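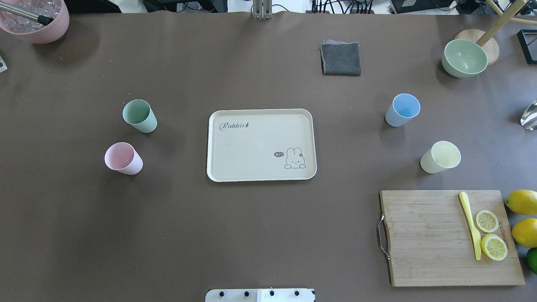 Plastic cups and the rabbit tray. Thread on odor and taste in plastic kitchenware, mostly polypropylene.

1/ A cup that smells of last week's tomato soup can be perfectly clean. The odor molecules are small and oily, and they move into the wall of the plastic. Dish soap works on the surface and can't reach them there.

2/ Glass doesn't do this to any useful degree. Polypropylene does, and so does polyethylene. Both are nonpolar, so they take up nonpolar things: limonene from citrus, the sulfur compounds in onion, the red pigment in tomato.

3/ Temperature matters more than people expect. Uptake is faster in a warm wall. Hot sauce left to cool in a tub is the worst case. Cool it in a steel pan, then transfer.

4/ Fat matters too, and it cuts both ways. A fatty food holds on to its own aroma, so less goes into the wall. But fat also soaks into polypropylene and carries color with it. Hence the orange ring in every curry tub.

5/ Getting it out is the same process in reverse, and it's slow. Wash, dry, leave the lid off, wait. Warm moving air helps. A closed cupboard does very little, because the air inside loads up with the same smell.

6/ My routine, unchanged since 2019: wash hot, rinse, fill with baking soda solution (2 tablespoons per quart), leave overnight, rinse, then air dry on a rack by an open window.

7/ Baking soda helps with acidic odors, like sour milk. It does much less for garlic. Most of the credit people give it belongs to the overnight wait.

8/ Bleach: skip it for odor. It can roughen the surface over time, and a rough surface is harder to clean.

9/ Lids are usually the real problem. The seal is often silicone or a soft elastomer, and both take up odor faster than the tub. Pull the seal and wash it on its own. If the box still smells, store the seal separately for a few days and check again.

10/ Mahnaz Shirazi asked about putting them in the oven on low. I tried 60 °C for an hour with an old Benex tub. Odor was down, almost gone. The lid no longer fits. Check what your parts are rated for, and don't trust the dial on a home oven.

11/ Garnet Poirier asked about sunlight. It does fade tomato stains, since the pigment breaks down under UV. It also ages the plastic. One afternoon is fine. I wouldn't leave anything on the sill all of May.

12/ For storage I keep one set for onion and garlic and another for everything else, with a strip of tape on the onion lids. The tape survives the dishwasher if you put it on dry.

13/ Seals next. I have two kinds soaking and will post when they've dried.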